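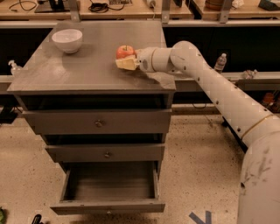
Slide 1. Hi, and wait for people to sit down. There are always five or six stragglers with coffee, so no rush.

So in May I got on a bus with 34 other people and went to the open day at Stindlow. I'd signed up late and only got the afternoon slot, and I'll tell you right now the afternoon is the better one. I'm going to talk for 30 minutes about what I saw, what I think it means for shops like ours, and then you can all argue with me. (Pause. They will anyway.)

Slide 2. Quick bit on the place. The lab is upstairs, long benches with wood tops, cables everywhere. I loved that. I've been to Goh's showroom and everything there is polished and lit like a jewelry store, and you can't learn a thing. At Stindlow people were in the middle of their day. Oanh Dương met us at the door, handed out visitor badges and said please don't lean on anything. Somebody leaned on something in the first minute.

Slide 3. The demo. This is the one I want to slow down on.

The setup is so plain. A gray wooden cabinet with three drawers, flat top, and the top is the work surface. A white bowl toward the back, an apple near the right edge. White arm coming in from the side. And the gripper has hold of a pale yellow block, up against the apple. Let them look at it for a bit before you talk again!

Ask the room: what would you worry about? Somebody will say the apple rolling off. Good, that was my first thought too. An apple is a pain. It's round but only sort of, and no two of them sit the same way. Then point at the drawers. They're open by different amounts, bottom one all the way out. If you've ever programmed a cell where every part shows up in the same fixture, facing the same direction, forever, this should make you a little itchy.

Also point at the arm itself. Scuffs and smudges on the white casing. I like a robot that looks like it's been to work.

Slide 4. What Đạt Nông told us. He runs the demos and he was great, very patient. I wrote down that they'd logged 937 attempts on tabletop tasks since they started keeping a proper log, and 198 of those got tossed before anyone even scored them. I asked why so many. Mostly setup stuff, he said — somebody forgets to reset a drawer, or starts a run with the wrong object out. So, people problems. I felt very at home.

(If they ask for success rates: I don't have them. He didn't give us one number for everything and I didn't push. Don't guess.)

Slide 5. The Eter question. A few of you wrote to me before this asking if it's the same thing as the Eter package that the sales guy was showing around last winter. No. Eter is for repeat pick and place, you teach it the points and it goes. We've got two quotes from Fudero for that kind of cell and I still think we should do it. Different talk. Move on fast or we'll be here until dinner.

Slide 6. What I'd steal for us. The log, first of all. Every run gets a line, even the bad ones. And the tape on the floor, which costs nothing. There's blue tape down by the cabinet, and I came home and taped out the cart spots by line two the next morning.

Slide 7. Questions. Have the sign-up sheet for the fall visit ready, and tell them to take the afternoon slot.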